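About Civov

Civov builds and rents out two-armed robot benches for sorting and folding small textiles. We are based in Avberg, in the old Papadopoulos dye works, and there are 29 of us.

The company was started by Dexter Layug and Kalliopi Hodžić, who had both worked in hosiery finishing and had seen how much of the work was still done by hand at the end of the line. Machines knit a sock in minutes. Turning it, matching it to its partner and getting it ready for the packet took people standing at a table for a whole shift.

Our first bench went out to a customer in November, a mail-order firm that handles returned socks and gloves. It is still there, on its second set of finger tips.

What we offer

The product is called the Callberg bench. It comes as one unit with a white work surface, two arms, a gripper on each arm and a small camera at each wrist. You can rent it by the month or buy it outright. The rental price includes delivery, setting up, and 2 visits a year from our service team. The bench weighs 700 kg, so please check your floor before you order – we can send someone to look at it if you are not sure.

Most of our work is with knitted goods. Knit stretches, folds over on itself and rarely lies the same way from one piece to the next, and patterned knit is harder again for the camera software. We practise on argyle socks for that reason, with four gripper fingers holding the bundle.

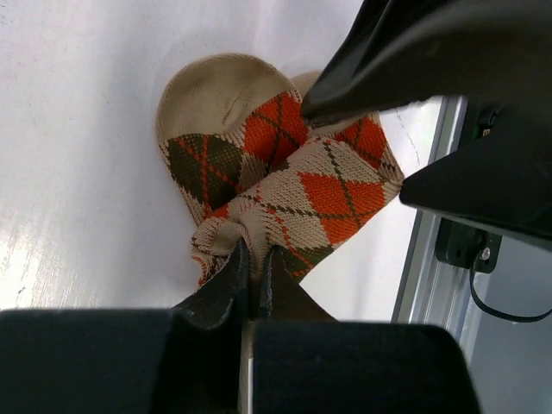
Can the bench be used for anything other than socks?
Gloves, baby hats and face cloths all work with the standard fingers. For larger items such as towels you need the wide fingers, which are sold separately.

Anayeli Ventura runs the workshop and looks after all new installations. Kastriot Mladenović writes the software that picks the grip points. Cirilo Serrano trains customers' staff, usually over two days on site, and answers the service line.

Finger tips wear with use and we treat them as a spare part. Order them under part number 3902. They are fitted with a hex key and the job can be done by your own staff.

Visits

You are welcome to see a bench running before you decide. Bring a bag of your own goods if you can, including the awkward ones. The workshop closes over the new year and opens again on 2nd January. Please ring first so that Anayeli can keep a bench free.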